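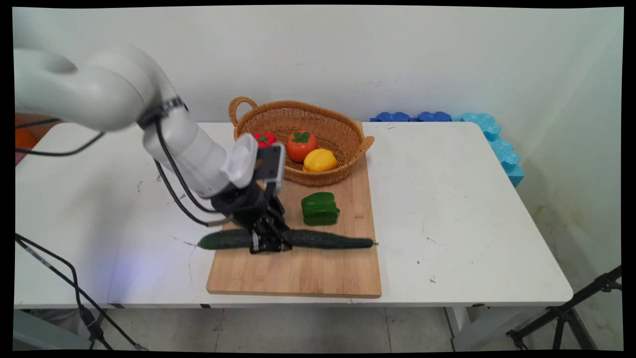

Setting points for jam and fruit paste

Weigh the fruit after stoning, not before. For plum jam use 1000 g of prepared fruit to 800 g of white sugar. Less sugar than this gives a softer set and a shorter shelf life once the jar is opened.

Simmer the fruit alone until the skins are tender. Skins stop softening once sugar is added. Take the pan off the heat, stir in the sugar until no grains can be felt under the spoon, then return to a full boil.

Cold saucer test: put a teaspoonful on a chilled saucer, leave it one minute and push with a fingertip. If the surface wrinkles, the jam is ready. Keep the pan off the heat while testing.

Thermometer: the usual setting point is 104 to 105 °C at sea level. Check the probe in boiling water first and correct for any error. At altitude, water boils lower — subtract the same difference from the setting point.

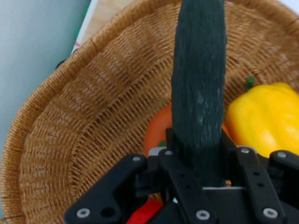

Rumomdale, October 27, 2018

Fruit paste is taken further than jam. Cook the purée over low heat, stirring constantly, until a spoon drawn across the base leaves a clear channel. Wear a long sleeve, as thick purée spits.

Line the tray with baking paper and spread the paste 2 cm deep. Dry it uncovered in a cool oven with the door ajar, then turn and dry the other side. Wrapped in paper inside a lidded tin, it keeps well in the fridge.

Quince method supplied by Annelies Van Acker, Laltberg.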